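Textile Care Members' Forum
Board: Small-Piece Finishing and Drying
Topic: Brown paper under a blue cloth - is it suitable as a work surface?
Replies: 6

The following is submitted for members' comment before the guidance on table preparation is revised. The present text permits a paper covering but does not state how large it should be, or what should be placed upon it.

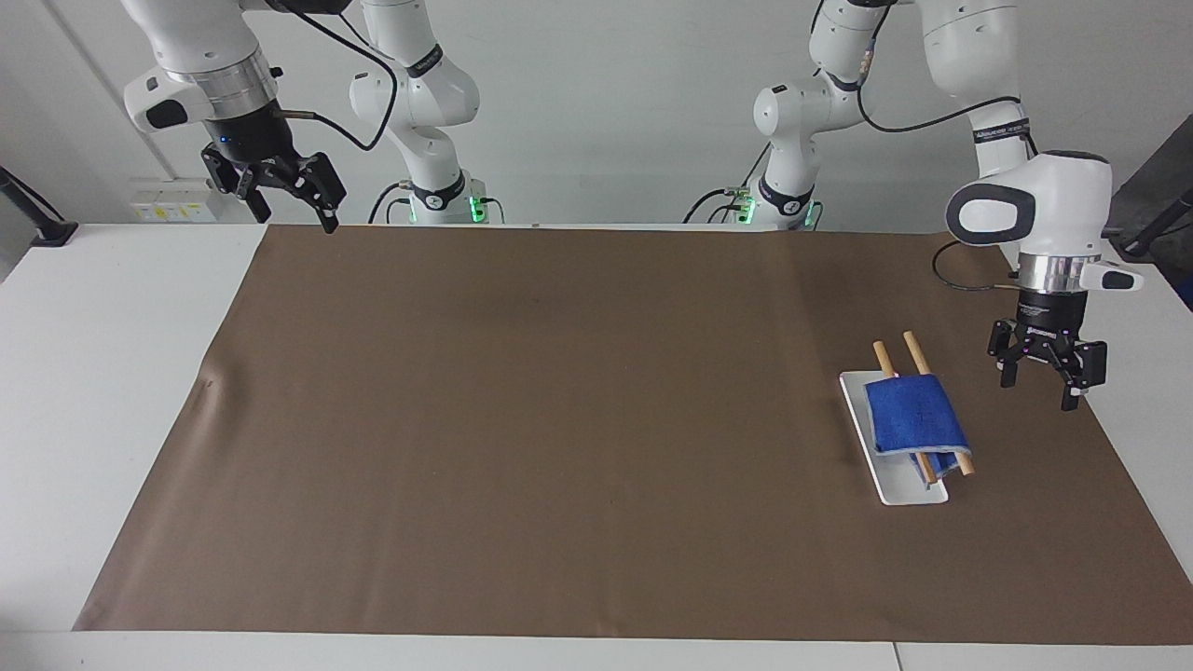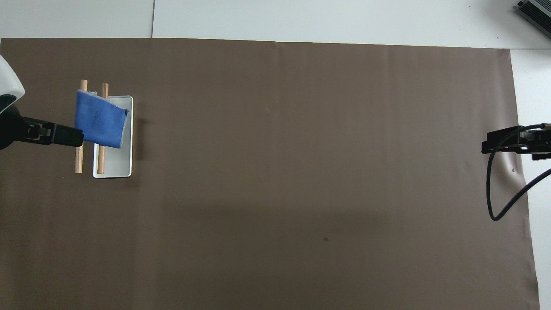 Brown sheet laid on a white table, in both pictures.

Posted by Myung-ja Baek
Bench Practice Section, Valtavmont Textile Care
January 2025

Members will recall that the existing guidance was written for tables covered in cotton sheeting. Many members have since changed to paper, and the section has received several inquiries as to whether this is acceptable for small pieces with unfinished edges.

The second picture shows the arrangement on which I would particularly welcome comment. A blue cloth is draped over two wooden dowels placed parallel to each other, with one dowel on the brown surface and the other along the inner edge of a shallow white tray. A corner of the cloth is folded down over the rim. The edges appear slightly frayed, and pieces in that condition are the ones about which members most often write to us.

I ask for views on two matters. First, should paper be recommended in preference to cotton sheeting? Second, should the tray and dowels be described in the guidance as one arrangement, or as separate items which a member may use as needed?

Reply from jodstead_linens

Thank you for circulating this. Our workroom at Jodstead changed from sheeting to brown paper over a year ago and we would support the recommendation. Loose threads are easy to find on it, and a marked sheet can be replaced at little cost. Sheeting has to be laundered, and ours was never as clean as we believed it to be.

On the second matter, I would prefer that the items be described separately. A small tray is useful for many purposes, and members should not conclude that they must own dowels before they may use one.

Reply from collar_and_cuff

I must respectfully disagree with the previous reply on the first matter. Ordinary brown paper is not a neutral material. It may transfer color when damp, and it holds a crease once it has been folded. I can see a small crease near the left edge of the sheet in the first picture. Under a heavy cloth this is of no consequence. Under fine lawn, it will be felt.

The guidance should specify an undyed, acid-free paper or should remain silent.

Reply from jodstead_linens

The point about damp work is accepted. I had in mind dry handling only, and the guidance should say so. I do not accept that a crease of that size is grounds for excluding the material. Members who work on lawn already use a padded board.

Reply from Min

May I raise the dowels? With one dowel outside the tray and the other inside it, the two will sit at different heights unless the tray is very shallow. A cloth laid across them will lean to one side. In my own work I place both inside the tray, with a folded towel beneath to keep them from rolling. Bare wood also catches on a frayed edge. I sand mine and cover them in cotton tape.

Reply from collar_and_cuff

Min is correct regarding bare wood. I would add that some woods will stain a damp cloth, and that the tape should be washed before it is used. I once lost the better part of a set of napkins to new tape.

Reply from Bovisance

I write on behalf of a small hire firm with 2,000 napkins in circulation. We handle up to 100 pieces in a morning and do not have time to arrange dowels for each of them. If the revised text is to apply to commercial members, I would ask that it be marked as advisory. We have no objection to the paper. It is inexpensive and our staff like it.

Reply from Myung-ja Baek

I am grateful for these replies. The section will propose the following wording for section 7:

"A table may be covered with clean paper for dry handling. For damp work, or for fine fabrics, an undyed, acid-free paper or a padded board should be used. Trays and dowels may be used together or separately. Wooden dowels should be smooth and covered with washed cotton tape."

The wording will be advisory for commercial members, as requested. The question of dowel height remains open - I would be glad to receive measurements from any member who has tried both positions.

Reply from Min

I will send mine. Is there a preferred size of tray?

Reply from Myung-ja Baek

There is none at present. Please state the size of yours, including the height of the rim.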